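Section 4: Sorting, Coiling and Storing Cables

Reading time: 2 min

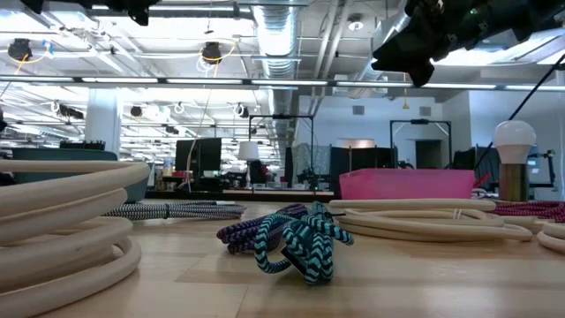

This section applies to all cables held in shared work areas at Prultlow, including braided, rubber-coated and smooth-jacketed types. It should be read together with Section 5, Labels and Tags.

4.1 Before you begin

Clear a table long enough to lay the longest cable out in flat loops. Disconnect every cable at both ends. Lamps may remain on the table, provided they are switched off and their cords are kept apart from the cables being sorted.

CAUTION: Do not coil a cable that is connected to power.

4.2 Sorting

1. Separate the cables by jacket. Cream cables form one group and patterned braided cables form another.
2. Within the braided group, sort by colour. Turquoise and black, purple and black, red and black, and black and white are each kept as a separate bundle.
3. Where two bundles have become tangled, free the smaller one first. Do not pull on the loops.
4. Set aside any cable with a split jacket or frayed braid and record it on the Zein register.

4.3 Coiling

1. Thick cables are to be wound in stacked loops, following the natural curve of the jacket. Keep the loops to a diameter of no less than 200 mm.
2. Long cables may be laid in flat, overlapping loops and tied once across the middle.
3. Thin braided cables may be folded into a hank and fastened with a twist tie.

Note: Ties should be firm enough to hold the loops together – they must not mark the jacket. White ties and dark ties are interchangeable.

4.4 Tagging and storage

1. Attach a paper tag to one loop of each bundle. Leave it hanging free so that it can be read without undoing the tie.
2. Place small bundles in an open-topped Tundel bin. Do not fill the bin above the rim.
3. Store cables longer than 2000 mm on the shelf, lying flat.

CAUTION: Heavy coils must not be placed on top of folded hanks.

Shares: 4 | Comments: 0

Related sections
Labels and Tags
Care of Table Lamps
Alter Shelving: Assembly and Load Limits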